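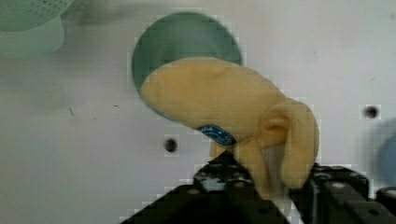

Care label on the soft toys unreadable, wash instructions needed. The kitchen play set and the plush pieces came out of storage for a full clean and we stopped at the first soft one. The yellow plush, the octopus or squid with the big rounded head, has a dark blue oval tag under the head with white lettering on it, and the lettering is a blur. If that was the care symbol we can't use it. The plush ketchup bottle is the next problem, as it must not go in the same wash as anything pale until we know whether the red runs.

Ticket opened April 2024
Product: Pamidell kitchen set, plus loose plush
Priority: low
Status: waiting on supplier

What we have tried

1. Looked for the original packaging. The box went in October when the shelves were changed. There is an order note from Votance but it lists the set as one line with no materials.

2. Damp cloth on the underside of one tentacle, plain water, left to dry overnight. No colour on the cloth. Fabric a bit stiff afterwards, went soft again when rubbed.

3. Laid everything on the white table to sort it by how it can be washed. Plates and the blue bowl in one lot, food pieces in another. The pale green plate has a texture to it and holds dust, so it needs a brush. The strawberry and the darker red fruit are down as wipe only for now.
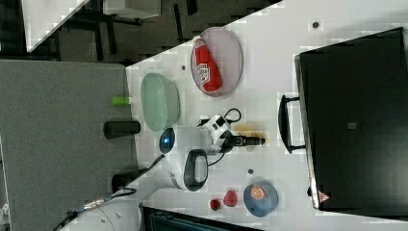
4. Washed the plates by hand in warm water with washing-up liquid. Fine. Pink one had a sticky patch on the rim which came off on the second go. Not put through the dishwasher, and please don't until Votance answer.

5. Colander soaked for 20 minutes. The small holes in the base had fluff in them — an old toothbrush gets it out. Rinsed and left upside down on the rack.

Still open

Can the yellow plush and the ketchup bottle go in a machine at all? The bottle has a white cap and a white label with red print, and I don't want a pink label at the end of it. My guess is a cool wash in a net bag, one at a time, but I'd like that in writing.

Also the star, the small beige one. It isn't on the parts list I was sent. It may be a biscuit from the Bultavura tea set that got mixed in with the cup. If someone knows which box it belongs to, say so here and I'll put it back.
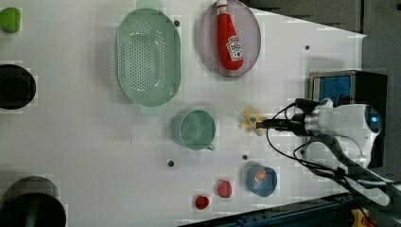
Saadet Gökçe

Update. Votance replied. They say the plush is surface wash only and they have passed the question about the red dye to Trịnh, who supplied the soft pieces. No date given for an answer. I have asked for a copy of the care label as well, so we can tape it inside the lid.

Until then: cloth and mild soap on both plush toys, no soaking, no tumble dryer. Plates, bowls and colander can go back out.

Leaving this open.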